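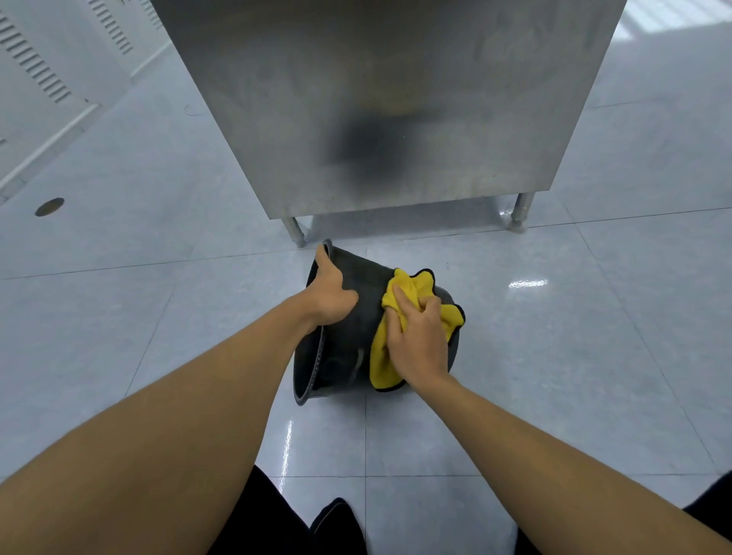

What does it take to show a robot a cleaning task by hand?
A person does the task at normal speed while a camera at head height records both hands, and the recording is then converted into hand positions that a two-armed robot can be trained to follow.

The method is simple to state and slow to get right, according to Lleucu Gronow, who runs task recording at Drustano. Her group collects demonstrations of kitchen and washroom cleaning for a two-armed machine. Chathurika Dissanayake, an engineer in the same group, is responsible for what happens to the recordings afterwards, including the software, known internally as Mockus, that turns them into training material. Both were interviewed on 2022-05-18.

Gronow began with remote control. An operator held a pair of handles, watched a screen and drove the robot's arms directly. The company's rig for this is called Atow and it is still in use.

"With Atow you get joint angles, gripper openings and forces, all of them from the robot itself," she said. "There is no translation step. If the operator manages the task, the robot has by definition managed it. The drawback is time. A person wipes down a bucket without thinking. The same person on the handles stops, looks, corrects, stops again. You record the hesitation along with the task."

Bare-handed recording removes the hesitation and adds other problems. The robot's hands aren't human hands, its reach is shorter and it can't sit on the floor with a bucket in front of its knees. Dissanayake regards the last point as the least serious.

"Posture we mostly throw away," she said. "We keep the path of each wrist relative to the object. What I need to know is which hand is holding, which hand is working, and when those roles swap. In a wiping task the holding hand matters as much as the other. If it lets go early, the object rolls and everything recorded after that is a different task."

Buckets are a useful case for this reason. A bucket on its side has a curved wall, a rim that can be gripped and no stable resting position once it is pushed. One hand has to steady it against the pressure of the cloth. Early models trained only on the wiping hand pushed the bucket across the floor. Dissanayake's group now labels the two hands separately and trains them together.

The cloth is harder. It changes shape constantly, and the fingers are partly hidden in it.

"We don't attempt to model every fold," Dissanayake said. "We estimate a contact patch, the area where cloth meets surface, and we carry that along the path. A brightly coloured cloth helps the software find the edge of the patch. Yellow against dark grey plastic is about as easy as it gets. Grey cloth on steel was dreadful, and we've stopped taking it."

Reflections are the other regular complaint. Polished tiles and brushed steel both return light in patches that move with the head. Mockus used to mistake a bright streak on a floor for the corner of a white cloth. Gronow's answer was to change nothing in the rooms and to collect more material in them.

"The customer's kitchen will have a window and a shiny floor," she said. "If I tape paper over the glass I've recorded a kitchen that doesn't exist."

The current set for bucket cleaning contains 205 demonstrations by bare hand and a smaller number taken on Atow. A demonstration covers one object from first touch to release. Demonstrators are told the result that's wanted and are given no instructions on how to move. Gronow said that this was a change of policy. In the first round each person had a written sequence: grip the rim, wipe from rim to base, turn, repeat.

"They read the sheet and then performed the sheet," she said. "The wrists went stiff. The paths were so alike that the model had no idea what to do when the handle was in the way. Once we withdrew the sheet, people worked round the handle in several different ways, and that variation was what had been missing."

Asked how pressure is recovered from a video, Dissanayake said that it isn't. A camera gives position and little else. The force values come from the remote control sessions, where the robot's wrist sensors are logged throughout, and are attached to the bare-hand paths by matching similar motions. She described the result as adequate for loose dirt and poor for anything dried on.

"A person leans in when they meet a mark," she said. "You might see the fingertips flatten slightly. I wouldn't want to set a motor by it."

A trial with pressure pads under the fingertips was abandoned after 6 sessions. The pads gave clean readings, but demonstrators changed their grip to protect them. A second design, made by a small supplier called Likton, sits on the back of the wrist and has yet to be tested with water.

Mockus rejects a recording if both hands leave the view for more than 700 milliseconds. The limit was once far stricter and threw out good material, mainly where someone had glanced aside to find a clean section of cloth. Rejected recordings are kept, and Dissanayake reviews them when the limit is altered.

On the question of which method will last, the two differ. Gronow expects remote control to be reserved for short corrections: the robot attempts the task, stops where it fails, and an operator takes over for the few seconds needed. Dissanayake would keep full remote sessions for every new object, at least two per object, until force can be had from somewhere else.

"I can fill in a path," she said. "I can't fill in a force I never measured."

The next set covers lidded bins and is due to be recorded in September. Gronow is still deciding whether the lid should be treated as part of the bin or as a separate object, and has asked for both to be labelled until she has an answer.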